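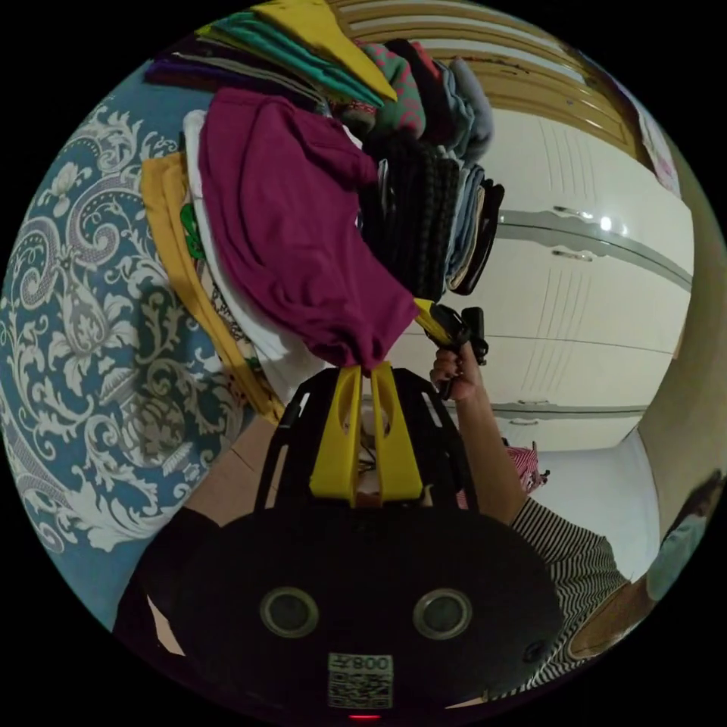

Anitha Acharya told us at the first fitting that the bag was fine but the strap was too thin for a full load of books, and that she would not carry it to college as it was. We had made the first sample in a hurry and she was right about the strap. Most of the changes in this report come from that remark.

Textiles Project Report: A Lined Tote Bag from Remnant Cotton
Group 4, Drininby College, second year

1. What we set out to do

The task was to design and sew a useful item that a beginner could copy from a written pattern. We chose a lined tote bag with an inside pocket. It had to hold a ring binder and a drink bottle, go through a normal wash, and be sewn on the college machines with straight stitch only. The pattern had to fit on a single sheet of paper with the instructions on the back.

Our budget was 955 pence for each bag, including thread. This came from the course guide and we were not allowed to go over it.

2. Materials

The outer fabric was a medium weight cotton from the remnant bin at Nuddale Fabrics. It is sold by weight, so the price depends on what is in the bin when you go. We looked for pieces with no fading along the fold, as faded lines do not come out. The lining was plain cotton sheeting from the college store.

We used polyester thread in both the needle and the bobbin. One of us tried cotton thread on an early seam and it snapped when we pulled it, but that reel was old and we did not test a new one.

Interfacing was left out of the first sample. It was used in the straps and behind the pocket opening in the second and third.

3. Pattern and cutting

The body is two rectangles, each 500 mm high and wide enough to take a binder lying flat. The lining pieces are the same width but slightly shorter, so that the lining does not sag below the outer bag. The pocket finishes at 300 mm across with a line of stitching down the middle to divide it.

We drafted the pattern on squared paper and then traced it onto brown paper. The seam allowance is 15 mm on all sides. On the first tracing we forgot to add it to the pocket, and the pocket came out too narrow for a notebook. The paper pattern now has the allowance drawn as a dotted line so that it is easy to check.

All pieces were cut on the straight grain. Remnants often have no selvedge left, so we pulled a single thread across the cloth and cut along the gap. This was slow but the bags hung straight afterwards.

4. Making up

The order of work is as follows.

Press all the pieces. Turn under the top edge of the pocket twice and stitch. Press in the other edges, pin the pocket to one lining piece and sew round the sides and bottom, going back and forth at the top corners.

Sew the outer pieces together along the sides and bottom. Do the same with the lining, leaving a gap in the bottom seam wide enough for a hand. Box the corners on both by folding the side seam onto the bottom seam and stitching across.

Make the straps. Fold each strip in half lengthways and press, open it, fold the raw edges to the middle crease, fold again and stitch down both long sides.

Tack the straps to the outer bag with the raw ends level with the top edge. Put the outer bag inside the lining, right sides together, and sew all the way round the top. Pull the bag through the gap, close the gap, push the lining down inside and top stitch round the opening.

5. Problems and changes

The straps were the main problem. On the first sample they were a single fold of cotton and they curled into a cord once the bag was loaded. For the second sample we cut them twice as wide and added interfacing. They stayed flat, but the ends were now thick and the older machine skipped stitches going over them. We turned the hand wheel ourselves over the thick part, and this was enough.

The boxed corners did not match on the first sample because we had measured from the cut edge on one side and from the stitching on the other. The instructions now say to measure from the stitching.

6. Testing

The second sample was filled with textbooks and hung on a coat hook from morning until four in the afternoon. The top seam held and the straps did not tear. There was slight puckering where one strap joined the bag, so the third sample has a stitched square with a cross in it at each strap end.

We washed the third sample at 40 degrees and dried it on a line. The lining shrank more than the outer fabric and pulled the top edge in a little. We should have washed both fabrics before cutting. This is now the first line of the instructions.

The written pattern was tried by a pupil from the Simanjuntak sewing club who had not made a bag before. She finished it in almost 4 hours. She had trouble with pulling the bag through the gap and asked for a drawing at that step, which we have added.

7. Cost

The third sample came in under the limit. The interfacing cost more than we expected, and the thread was cheap once shared between the samples.

8. What we would do next

We would like to try a version with a zip, and to test the straps with webbing from Botmont Trimmings in place of folded cotton. Webbing would save a good deal of pressing. The paper pattern and the third sample are in the textiles room cupboard, on the second shelf.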